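Prindarance two-arm kit: six weeks with it
Notes for my slot, Zeeshan Swati

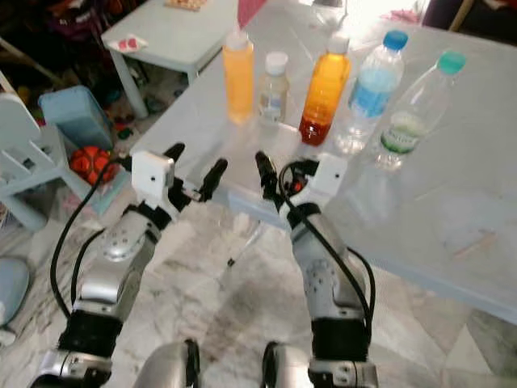
Slide 1. Both grippers open, five bottles on the table.

OK, start slow, people will still be finding seats. Say hi, say I paid for this kit myself, then get into it.

Setup first. The Kostunby software took me one evening (tell the cable story if they look awake). Point at the long black cables looping along the arms. I love these arms, but I'd pay extra for tidier wiring!

Then the bottles. Different shapes, different caps, clear plastic, shiny tabletop. I ran 100 picks on a mixed row and got 82 clean ones. Pause there. I was pretty happy with that, and clear bottles were still where most of my misses came from.

Mention the white module at each wrist. That's the camera, and it's the part I'd buy again tomorrow. Two short fingers per hand, fine for bottles, so-so for anything flat.

Price: the support plan is $374 a year. I skipped it, then signed up in August after Jelínek answered my emails faster than my own brother does.

Compare with the Stinetby kit if there's time. Cheaper, slower, nicer manual.

Questions. Someone will ask about noise. It hums, you get used to it.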